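Zadov Hand-Held Gripper, Set-Up Guide
Section 4: Preparing a Work Area and Recording to the Site Rules
Revision date: July 4, 2025

4.1 Scope

This section covers the preparation of a work area for recording with the Zadov hand-held gripper, the checks made before each session, and the handling rules that apply while recording. It replaces the February issue of Section 4. Assembly of the gripper is covered in Section 2. Lens calibration is covered in Section 3 and is assumed to be complete.

The rules marked "required" must be met before a session can be accepted by the Flirnunlow upload tool. Rules marked "recommended" do not block an upload, but sessions that ignore them are more likely to be returned at review.

4.2 Before you start

You need the following:

Gripper, assembled and calibrated
Charged battery, plus one spare
Memory card with room for 200 episodes
Pelus site card for the location
Lint-free cloth
Task sheet

The site card lists the rooms and corridors that have been cleared for recording, the person to contact on site, and the hours during which the site may be used. If the area you plan to use does not appear on the card, do not record in it. Request an amended card first.

CAUTION: Do not charge the battery while it is fitted to the gripper. Use the dock supplied.

4.3 Choosing the work surface (required)

1. Choose a table or counter that does not rock when pressed at any corner.

2. Check that you can stand at one long side and reach the center of the surface without leaning on it.

3. Leave a clear walking path behind the operator. In a corridor, the path must stay wide enough for two people to pass.

4. Do not set up in front of an exit door, at the head of a stair, or where an open door would strike the operator.

5. If the surface is next to a stair railing, work from the side farther from the railing. Keep small objects away from the railing edge.

6. Move chairs to where the operator can step back without touching them. A chair that is part of the task stays where the task sheet puts it.

Note: Corridors and landings are shared space at most sites. The site card takes priority over this guide wherever the two disagree, including on the width of the walking path.

4.4 Light and reflections

Varnished, glass and polished metal surfaces return bright patches from ceiling fixtures. These patches move as the gripper moves and can hide the edges of small objects.

1. Turn on the room lighting and leave it at one setting for the whole session. (Required)

2. Hold the gripper at the start position and look at the live view. Note where the bright patches fall.

3. If a patch covers the target object, move the object or the start position. Do not cover the surface with paper or plastic sheet unless the task sheet calls for it.

4. Where daylight enters from one end of a long room or corridor, let the exposure settle before starting an episode. Hold the gripper still until the brightness in the live view stops changing.

5. Do not change the exposure setting by hand during a session. If it has been changed, close the session and open a new one. (Required)

Glossy tops are permitted. A varied set of surfaces is wanted, and a site should not be rejected for reflections alone. 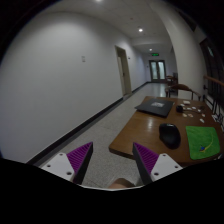

4.5 Objects on the surface

Everyday items may remain on the surface as long as they meet the rules in this part. Clearing a table down to the target object is allowed only when the task sheet says "clear surface."

1. Remove anything that shows a person's name, address, account number or health information. Turning a paper face down is acceptable. Closing a laptop is acceptable. (Required)

2. Check labels on equipment. Asset labels may stay in place if they carry no personal name. Do not peel labels off property belonging to the site. (Required)

3. Remove open drinks, blades, medicines and lit or heated items. (Required)

4. Gather small loose pieces that are not part of the task. Pieces smaller than the finger tip can lodge between the ridges of the pads.

5. Lay soft items such as cloths so that no part hangs over the edge of the table, unless the task starts that way.

6. Keep the arrangement within arm's reach. Objects that can only be reached by stretching lead to poor wrist angles and tracking loss.

Between episodes, shift the position and angle of the task objects. Use a new arrangement after every 30 episodes at the same surface (required). A new arrangement means that every task object has moved and at least one background object has been added, removed or exchanged.

4.6 Checking the fingers and pads

Carry out this check at the start of each session and after any drop.

1. Open the fingers fully and release. They must return without sticking.

2. Look along the inner face of each pad. The ridges must be free of dust, fiber and adhesive.

3. Wipe the pads with a dry lint-free cloth, along the grooves. Do not use alcohol. Alcohol hardens the pad material over time.

4. Check the screws in both mounting plates with the small driver. Tighten only until the driver stops. Do not apply thread lock.

5. Close the fingers until the tips meet. If one tip sits ahead of the other, go back to Section 2 and reseat the finger that is out of line.

6. Check in the live view that both fingers are visible when fully open. If one finger leaves the view, the camera bracket has shifted. Recalibrate as described in Section 3.

CAUTION: Keep hair, lanyards and loose sleeves clear of the finger linkage. The return spring can pinch skin.

4.7 Starting a session

1. Insert the memory card and press the power button. Wait for the steady green light.

2. Enter the site code from the Pelus card. The code is checked against the list of cleared sites, and a rejected code cannot be overridden at the gripper.

3. Select the task from the menu. The name on the screen must match the task sheet exactly.

4. Make a slow sweep of the work area with the fingers open. Include the surface, the nearest wall and the floor in front of the table. The sweep gives the tracking software fixed points to work from.

5. Wait for the short tone. If three short tones sound, tracking has failed. Repeat step 4 at half the speed.

6. Return to the start position and press the trigger once to begin the first episode.

Note: Long plain walls offer few fixed points. If tracking fails twice in a corridor, turn so that the sweep includes a doorway, railing or piece of furniture.

4.8 Handling rules during recording

Required:

Keep the free hand out of view unless the task is a two-handed task.
Do not record anyone who has not signed the site consent form. If a person walks into view, stop and mark the episode for deletion.
Do not grip electrical cords, plugs or anything connected to power.
Do not carry the gripper up or down stairs while an episode is running.
Do not push an object toward the edge of a surface beyond which people may be passing.

Recommended:

Approach each object at walking-hand speed, the speed you would use to pick up a cup you do not want to spill.
Pause for one breath before closing the fingers and again after opening them.
Grip rounded items at their widest point. Curved shells slide off the lower part of the pad — use the full pad face.
Grip cloth by a fold instead of a flat area.
Finish each episode with the fingers open and clear of the object.

A dropped object does not spoil an episode. Continue if it is still on the surface, and complete the task. If it has fallen to the floor, stop, mark the episode "dropped," and put the object back before starting again.

4.9 Session limits

An operator may record no more than 100 episodes before taking a break away from the work area. The gripper locks at 200 episodes and must be docked before it can be used again. These limits apply to the operator code and carry over if a second gripper is used.

Stop at once if you feel pain or numbness in the thumb or wrist. Log the stop under "operator" — no further explanation is needed in the log.

4.10 Closing the session and restoring the area

1. Hold the trigger down until the light turns amber, then release.

2. Enter the number of episodes marked for deletion. Marked episodes are erased at the dock and are not uploaded.

3. Return every item belonging to the site to its original place, including chairs.

4. Check the floor around the table for small pieces.

5. Place the gripper in the dock with the fingers closed.

6. Fill in the session line on the site card and sign it.

4.11 Messages shown at upload

E-11, site code expired. Request a new Pelus card. Keep the files in the dock until it arrives.

E-14, arrangement limit exceeded. Too many episodes were recorded without a change of arrangement. The extra episodes are held back and the rest are accepted.

E-20, exposure changed. The session was recorded at more than one exposure setting. Split it at the point shown and upload the parts separately.

E-27, finger not visible. Carry out the check in 4.6, step 6, before recording again.

Section 5 describes the Kiều dock, including network settings and routine cleaning.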